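People say a cork stuck in a toy popgun is "shot out by the spring." Is it? I don't quite believe it, and you shouldn't either until we've checked.

Pull back the handle of a popgun and a rod slides down a tube. Push it forward and the cork flies out with a bang. The spring, if there is one, never touches the cork. Something else has to do the shoving, and the only thing left in the tube is air.
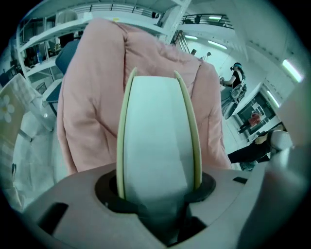
Air takes up room, and it pushes back when you squeeze it. Push the rod in and the same air has to fit into a smaller space, so it presses harder on everything, including the cork. The cork holds on by rubbing against the tube, until it can't. How the parts fit matters a lot. A white piece standing up out of a dark round opening, if it left space beside it, would make a poor cork, and air would slip right past.

What about the bang? The box for the Trellness popgun says it is "the sound of the cork." Hmm. A cork flying through a room is pretty quiet. The noise comes from squeezed air rushing out all at once.

Test it yourself. Push the cork in loosely and fire 3 times at a wall, with no people or pets in front. Then push it in snugly and fire 3 more, which makes 6. Which pops were louder? If your answer doesn't match mine, try again before you believe either of us.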